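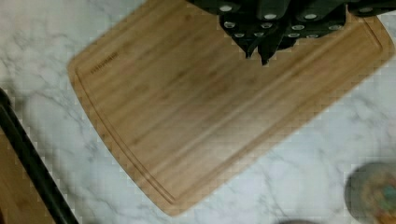
Marek Halás has cut and finished boards at the Hudec workshop in Lernham for long enough to have firm views on how they should be kept. Most of the questions he gets concern bamboo. A large rectangular board with rounded corners and a groove set in from the rim, lying flat on a marble counter by the knife block, is the kind he is asked to repair most often. "It is a good size for bread, for a roast, for most things," he says. "But it is a glued product, and people treat it as one piece of wood."

The strips run lengthwise, and the board moves mainly across them. Halás measures returned boards against a steel rule and rejects anything with more than 3 mm of cup. "Under that I can plane it. Over that you have lost too much thickness, and then the groove is gone as well."

He regards the groove as the weak point. It is cut after pressing, and the router exposes fresh edges along its whole length. Salt water sits there. He recommends a nylon brush, hot water and a small amount of dish soap, then drying on edge with air on both faces. Oil goes on when the surface looks pale — mineral oil, left overnight, with the excess wiped off in the morning.

On stone counters he has a second concern. "Stone is flat and it is closed. Water gets under the board and has no way out. The bottom swells, the top does not." He tells customers to lift the board after use, or to fit low rubber feet at the corners. Feet mean the board can be used on one side only. He accepts that.

Sanding at Hudec starts at 160 grit. Halás does not go much finer on bamboo. "You can polish it, but the first time it gets wet the fibers stand up again, so you wet it yourself, let it dry, and sand once more."

Asked about knives, he is brief. Bamboo is harder on an edge than maple, and a cook who works on it daily should expect to sharpen more often. He sends that work to Soledad Lyons at Estuseck, two doors down. She asks for knives to be brought in clean, with a guard or a folded towel over the blade.

The workshop takes boards for planing until the end of September. Bring them dry.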